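Working alongside the picking arm: what helps on our shop floor

We've had the arm on veg orders at Drodness since December, and I've gone from 300 baskets a shift to checking 74 awkward ones (my back is thrilled!). A few tips from me:

1. Keep one kind of veg to a tray where you can, and lay long things like bitter melons side by side.

2. Put the basket down with its handles up, close to the display.

3. Leave the leafy stuff to the hand, but check the cabbages yourself before they go out.
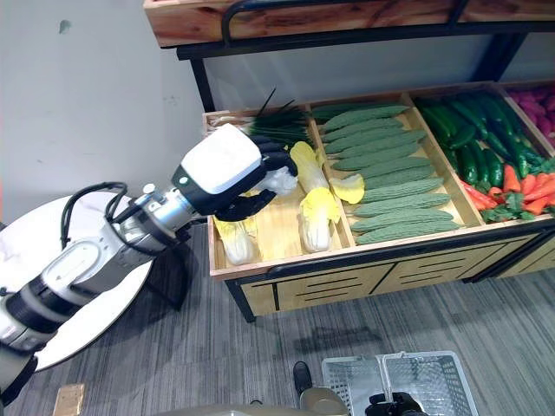
4. Swap jobs every 3 hours. Just watching gets dull!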